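Search tutorials Go

Prallau: a cardboard card sorter your robot can practice on

Last updated: October

If your robot can wave and pick up a foam block, it's ready for cards! Cards are thin, they slide, they hide behind fingertips, and they'll show you every sloppy bit of your setup in one evening. I love them as a practice object. Prallau is what we call our card sorting bench at the Skiluvau shared workshop, and you can put one together with a desk, a cardboard box, and whatever arm and hand you already have running.

I'm assuming your arm moves safely and that you can see live pictures from at least one camera. If you're still wiring motors, start with the Trerkent page and come back.

What you need

- Corrugated cardboard, the stiff kind from a shipping box
- A sharp knife, a metal ruler and a cutting mat
- Hot glue or white glue
- A stack of old cards, all one size to begin with
- A laptop for recording
- One camera at the head and one at the wrist
- Wide cloth tape and a handful of reusable cable ties

Step 1. Cut the organizer

You want a grid of narrow slots, lying horizontally, in two columns. Cut the shelves first, all from the same sheet so the thickness matches. Make each slot 80 mm wide inside. That sounds generous for a card going in short side first, and it is -- you can always narrow a slot later with a strip of card, but widening one means starting over. Ours have a 7 mm opening, and that has been friendly enough for a first try.

Run the ridges of the cardboard front to back. If they go side to side, the shelves sag in the middle and the card catches on the one below. (I built an entire organizer the wrong way before I noticed. It now holds sandpaper.)

Glue one column, let it set, then glue the second against it. Don't rush this! A crooked middle wall throws off every slot on both sides.

Step 2. Fix it to the desk

Put the organizer near a front corner, within easy reach of the arm, with the openings facing the robot. Tape the back edge down first and try a few pushes by hand. When it stops creeping, tape the sides.

Keep the laptop far enough back that the elbow can't find it. Move the arm slowly through its whole working area with the power limit turned down and watch the elbow, not the hand. The hand gets all the attention and the elbow does all the damage.

Step 3. Sort out the cables

This took us longer than the organizer did, and it was worth every minute. Anything that hangs near the hand will end up in the wrist picture, and anything that hangs near the forearm may get snagged when the wrist turns.

Start at the outlet and work toward the robot. Push each plug fully in, leave a loose loop, and tape the cord to the floor before it goes anywhere near the moving parts. Then turn every joint by hand to its limits, one at a time, with the power off. A cord that goes tight at any point needs more slack. A cord that can drop between two fingers needs a tie.

Leave a gap of 5 cm between a fixed cable and the nearest moving shell. Check it again after you've run the arm for a while.

Step 4. Check both views

Open the two camera windows next to each other. Fold the arm down at your side, reach it forward, then bring the hand up to a slot. In the wrist view, some poses will be nearly all arm. A rounded gray shell can fill most of the picture and leave you a strip of carpet to look at, and that's fine for a resting pose. It's a problem only if it happens while the hand is at the organizer. Tilt the mount a little and try again.

In the head view, you should be able to see the organizer and the place where you'll hand cards over. Get someone to sit across the desk and hold a card out. If their hand disappears behind something tall, shift your chair before you shift the camera -- it's so much easier!

Wrist view first, then the desk.
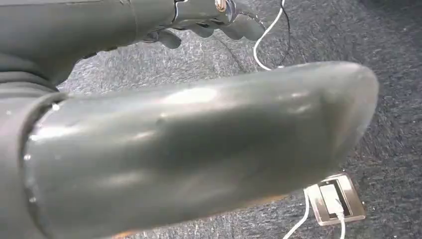
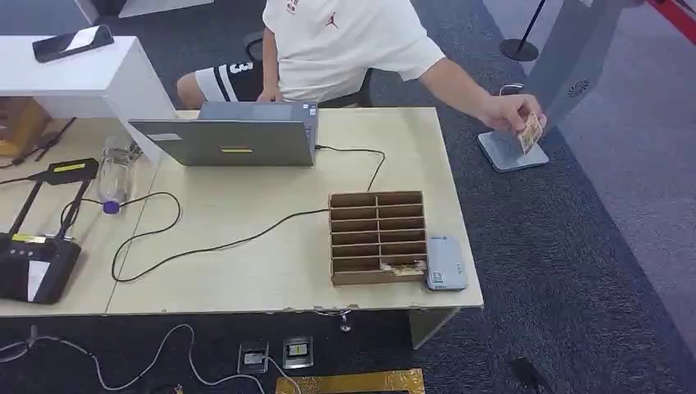 Build and words: Elmarie Ngcobo

Step 5. Record the first runs

Begin with one card and one slot. I like the lowest slot on the right, the one with a card poking out in the desk view, as a target for this. A card left sticking out a bit gives the fingers something to grip when you practice the reverse move, pulling it back out.

Do the move slowly, the same way each time, until it feels dull. Then change one thing: the angle you hold the card at, or the height, or the slot. Save the bad runs in their own folder and write a word or two about each in the file name. "Bent", "missed low" and "let go early" cover most of ours.

Ndlovu, our little recording script, starts both cameras with one key press and stamps the files with the same clock. Any script that does that will work. If you start the cameras by hand you'll spend your Wednesday evening lining up video, and I'd much rather you were sorting cards.

Common trouble

The card folds at the opening. Lower the approach until the card is level with the shelf, and grip it nearer the front edge.

The fingers slip. Wipe the tips and the card, then try a slightly rougher card before you raise the grip force.

The organizer leans. Add a brace along the back, full height, and glue it on both sides.

The wrist picture freezes when the arm turns. Look at the plug at the camera end first. A strain loop tied to the mount cured ours.

Once one slot works well, do its neighbor in the other column, and then mix in a second card size.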